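Notes from the Plalley open day, 06/07/2018

Long drive, bad coffee, worth it. Went for the session on house rules for collecting grasp data in homes. Radonjić run the site, Ganholm wrote the rules, Flundow keep the archive. Three names, one corridor. Celeste Godinho did most of the talking and she talks fast, so some of this is from memory.

First surprise, how short the rulebook is. 3 pages. The old one from January was much longer and people skipped it. What's left is split into before, during and after.

Before. Agree the item list with the household. Small everyday things, nothing sharp, nothing breakable, no medicines. Decide where each thing goes before a gripper gets picked up. Charge everything. Celeste wants a spoken call at the start of each take, item name first, then the target. 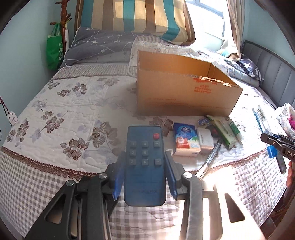

Two operators, one box

Most of the questions were about this. When two people work over the same box, only one goes in at a time. The other holds still outside the rim and waits for the word "clear". Sounds fussy. Fatos Omerović ran the bedroom setup and said the word is the rule they'd keep if they had to drop all the others.

Also cables. Anything hanging off a handheld gets checked before each take, and the operator stands so it falls away from the work. Walk the gap between the beds first, no gripper in hand. Sleeves and bracelets are up to the site lead, which I thought was a bit weak. Asked about it. They're looking at it for the next version.

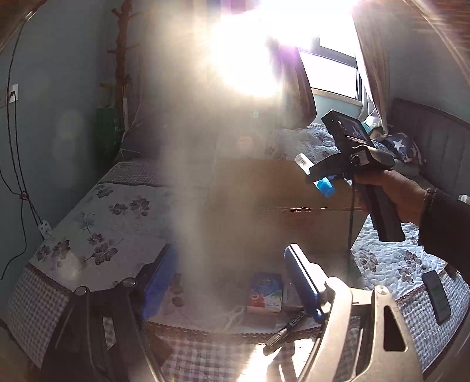 Bottle held between the jaws, other gripper waiting low in front.

Light got a whole paragraph and I'd steal it for our own sheet. If there's a window behind the work, do a test take and play it back on the spot. Glare over the fingers means the take gets a flag. Doesn't get deleted, flagged. Flundow want the bad ones too but they want them labelled as such. Somebody asked how many takes they hold with the flag on, answer was 2,000, and another 3,000 nobody has looked through yet. Bit of a gulp in the room.

Then soft packs. Tissues, snack bags, that sort of thing. Rule is pads flat on both sides, close slowly, stop once it holds. No squeezing to make sure. A crushed pack gets swapped out and the swap goes in the log, becuase otherwise the same item name covers two different shapes. 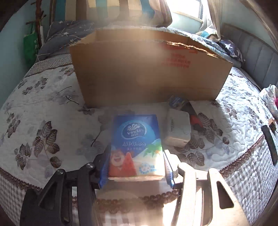

The log itself is plain. Take number, item, who held what, flag or no flag, one line for remarks. Fatos fills his in by hand and types it up the same evening. Limit is 200 takes per household and then you're done, even if it's going well. I asked who picked that number. Shrug from Celeste, "it was the number where people got sloppy." Fine by me.

After. Box is checked against the list by the person who did NOT do the last take. Everything goes back where the household had it. Pads wiped down, pivot bolts checked for play, log signed by both.
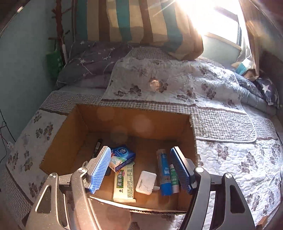
Fingers open over the box, marker, tissues and tubes inside.

Things to take home: the "clear" call, the playback check, the swap line in the log. Things I'm less sure of: no rule at all on how long a person can hold one of these before a break. My wrist was sore after ten minutes with the demo unit. Raised it at the end, Ganholm wrote it down.

Handout is on the shared drive, page 2 scanned upside down, sorry. Will fix it when I'm back at my desk.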